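Success rate drops on repeat seeds, same checkpoint, same board. Is my result real?
Asked by Jerome Fajardo, Thursday, December 2, 2021
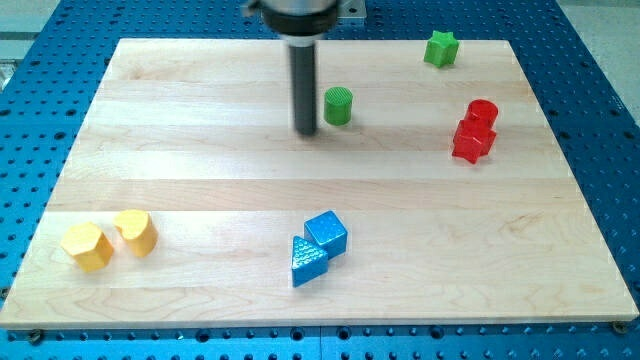

I'm trying to reproduce the block pushing numbers from a policy a former labmate trained before he left for Rendetham and stopped answering email. The policy takes a camera view plus a typed instruction ("push the blue cube to the green star") and outputs small planar moves for the rod. It was trained on 2502 human-driven episodes. Eight blocks, two each of red, green, yellow and blue, and an episode is a success if the named block ends up next to the named target before the time limit.

On my first evaluation run I got 293 successes and was very pleased with myself. Then I ran the same checkpoint again with a different random seed for the starting layouts and lost a chunk of them. Third seed, different again. Nothing on the arm changed, the board is still bolted to the table, and the lighting is the same overhead stuff as always.

What I have tried so far:
Recalibrated the camera to the board. No difference.
Swapped the rod tip. No difference, and I lost a set screw.
Reread the training code, which taught me a lot about my labmate.

The failures do seem to bunch up when two blocks of the same color start out touching. My advisor wants one number for the abstract. Which one do I give her? The highest is tempting.

Answer 1
accepted, 4 votes

Crescencio Iglesias

Give her the pooled number with an interval, and keep the highest one for your memoirs.

Your seeds are choosing the layouts, so each run is a different exam. If one seed deals you mostly spread-out boards and the next deals you pairs jammed together, the same policy will score differently and be perfectly healthy. Look at your own photo. The two blues are touching, the reds are nearly on top of each other, and the yellows are side by side. Ask for "blue cube to green star" from there and the rod has to get the cube away from the triangle before it can do anything useful. A policy that learned from people who mostly started with the easy shove is going to plow both of them across the board and look proud of it.

What I would do, in this order:

Fix a list of starting layouts and save it to disk. Every checkpoint gets the same list. If you place the blocks by hand, overlay the saved picture on the live view and nudge until they line up. It's tedious. Get a podcast.

Tag each layout before you run it: named block touching a neighbor, or free. Tag it before. If you tag after, you will find that every failure was a "hard" one, and so will your reviewers.

Report the two groups separately and then together. My guess is that the free group hardly moves between seeds and nearly all your wobble is in the other one – but that's a guess from one picture and a forum post.

Also check how success gets decided. We lost most of January to a distance threshold measured between block centers, which is fine for cubes and a bit generous to the star. Two people watching the same video disagreed with the script more often than with each other.

Write the denominator down somewhere. You gave us 293 successes and left out how many tries.

Comment from Jerome Fajardo: 1067 tries over the three seeds, and the 293 was from the first seed only. I see now how that reads. The tagging is underway and I already hate it.

Comment from Crescencio Iglesias: Good. Hating it means you're doing it before.

Answer 2
1 vote

okonkwo_fan

Have you tried turning up the control rate? We use Kodex for everything and had jittery pushes until we did that. Might be the friction too. Wood is different from plastic, so if the training data came from another surface it could matter. Not sure about the statistics part.

Answer 3
0 votes

Flistalley

Agree with the first answer mostly. One thing to add is that the instruction wording can shift between seeds as well, if your script samples that from the same generator. Ours did. Half of what we called layout variance was the policy being bad at the word "beside" and fine with "next to." Split the generators, or write the sentences out in a text file next to the layouts.

The control rate thing in the other answer wouldn't change from seed to seed, so I'd leave that for later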